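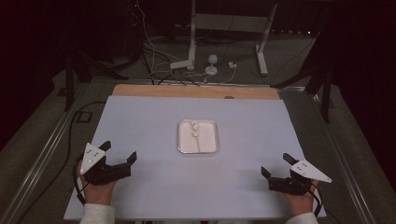

Department of Textile and Fashion Studies, Eredstead College — Project Group 4

# Where does a T-shirt graphic come from? A study of credit lines in small streetwear shops

## 1. Why we chose this topic

In our second-year course on design ethics we had to select one question about clothing and work on it for a semester. Our group wanted to know how often small streetwear labels tell the buyer who made the drawing on the shirt. We are buyers of such shirts ourselves, and we noticed that the fabric is always explained on the label but the drawing almost never.

The question is narrow on purpose. We did not try to decide if a print was copied from another person. For this we would need legal knowledge which we do not have.

## 2. Material and method

We collected product pages from 24 online shops. All of them sell printed T-shirts, and all of them write their pages in English. Together the shops had 1,202 printed shirts for sale in the month of December, when we made the collection. Shirts which carry only the name of the label in plain letters were left out before we started.

For each shirt we filled in one row in a shared table. The row has the name of the shop, the price, the printing method if it is given, and the credit. We used three codes for the credit:

- A — the artist is named
- B — the page says "in-house" or "our design team"
- C — no information

Two members coded every page separately. When the codes were different, we discussed the page at our Wednesday meeting and wrote down the reason for the final code. The most difficult pages were those of the label Costache, where the artist is named in a blog post but not on the product page. We decided to give code C, because a normal buyer will not read the blog.

## 3. Results

Of all the shirts, 284 received code A. Code B was given to 60 shirts, and the rest had no information at all. We expected a low result for code A, but we also expected that code B would be much more common than this.

The shop Drerex names the artist on every shirt, directly under the price, and links to the artist's own page. Flevum names the artist only for limited prints. When the same drawing comes back later in a new color, the name is gone. We wrote to the shop to ask about this and did not receive an answer before the deadline.

We did not find a clear connection between price and credit. Some of the cheapest shirts had a complete credit, and some expensive ones had nothing.

## 4. Problems

Product pages change quickly. In the first two weeks we saved only the links, and several of them were dead when we wanted to check the coding again. After this we saved every page as a PDF. A next group should do this from the first day.

Our codes also do not cover old images from books, playing cards or posters. A shirt with such an image can be fully legal and still say nothing about the source. We think a fourth code is needed here — "source named, no artist" — but we had the idea too late to code everything again.

The table and the saved pages are in the course folder, under the number of our group.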